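Vosel 그리퍼 이상 검토 회의록

시간: 오후 3시
참석: Nkrumah Asante(주재), Shuk-fan Ko, Benedicta Asamoah, Nhyira Aidoo
불참: Bernice Darko

1. 현상
카드 파지 시뮬레이션 중 닫힘 명령 후에도 핑거가 개방 상태로 유지되는 오류가 발생함. 전체 3,622회 시행 중 876회에서 확인. 제어기는 해당 시행을 모두 '파지 완료'로 기록함.

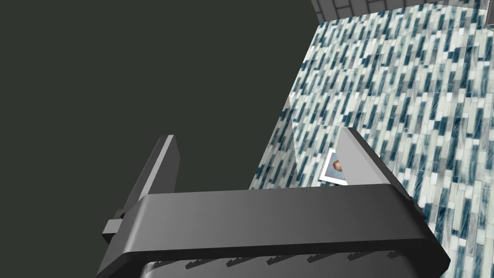 Ko는 완료 판정이 핑거 간격을 읽지 않고 명령 전송 여부만 참조한다고 보고함. 실기에 같은 코드를 적용할 경우 빈 그리퍼로 이송 동작이 시작되므로 안전 사안으로 분류하기로 함.

2. 로그 검토
Asamoah가 Clirier 로그를 대조함. 닫힘 명령은 정상 송신되었으나 구동부 응답이 누락됨. 재시도 루틴은 호출되지 않음. 응답 대기 시간 초과가 오류로 처리되지 않는 점도 확인됨.

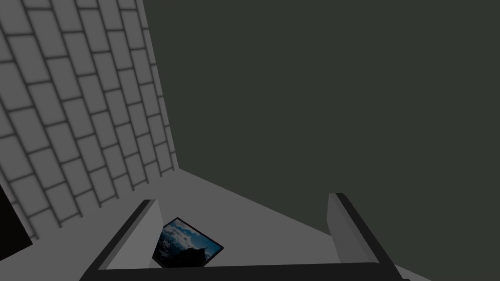
그림 1. 개방 상태의 그리퍼와 바닥의 액자

3. 접근 위치
Aidoo는 응답 누락과 별도로 접근 위치 편차를 제기함.

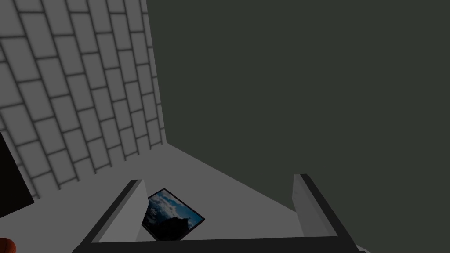 편차의 원인은 아직 특정되지 않음. Asante는 손목 좌표계 보정값을 먼저 확인하자고 함. 액자가 두 핑거의 중앙이 아니라 왼쪽 핑거에 치우쳐 있고 일부가 그 뒤에 가려져 있어, 이 위치에서 그대로 하강하면 핑거가 액자 테두리에 닿을 수 있다는 의견이 나옴. Ko는 보정값보다 물체 자세 추정 쪽을 의심함. 결론 보류.

4. 임시 조치
완료 판정에 핑거 간격 조건을 추가하고, 응답 누락 시 즉시 정지하도록 변경함. Hoxha 실기 시험은 수정본 검증 전까지 중단.
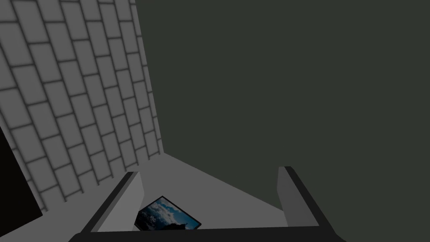 정지 후 자동 재개는 허용하지 않음. 재개는 작업자가 로그를 확인한 뒤 수동으로만 수행함.

5. 담당
판정 조건 수정: Ko
응답 누락 재현: Asamoah
좌표계 및 자세 추정 비교: Aidoo
Brestmont 측 통보: Darko(Asante가 전달)

차기 회의는 재현 시험 2회분 결과가 나온 뒤 소집함.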